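# Drawer cell, Trultent bench: setup and care FAQ

**Which arm works the drawers?**
The right one. Park the left arm at its base before the drawer routine is started.

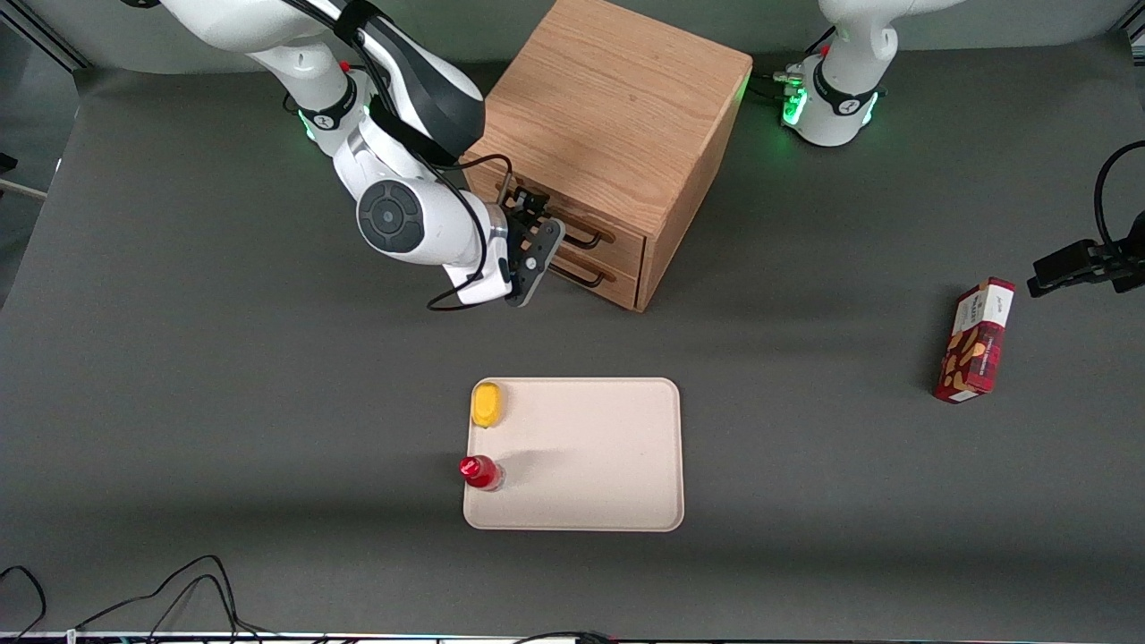

## Cabling and fingers

**How much slack does the wrist cable need?**
Enough for a full turn of the last joint. Clip it at the lower link and leave the loop below the wrist free.

**When are the fingers changed?**
Every 1000 cycles, or sooner if a tip is bent. Use the Marulanda finger set, part 22. Tighten the screws evenly and home the gripper before any other move.

**The fingers meet the handle too high. What should be adjusted?**
Check the cabinet position first, then the tool offset. Do not edit the taught points. After a finger change the offset must be entered again.

## Wrist camera

**Is blur in the wrist view a fault?**
Not while the arm is moving. If it remains at standstill, check the lens ring and the mount. Set exposure to 11 and repeat the test. 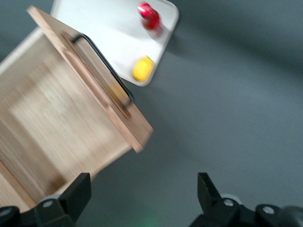

*Wrist view: gripper fingers, black handle, tray behind.*

**Where are faults logged?**
In the Drimatley cell book, under code 63.

Last revised February 18, 2023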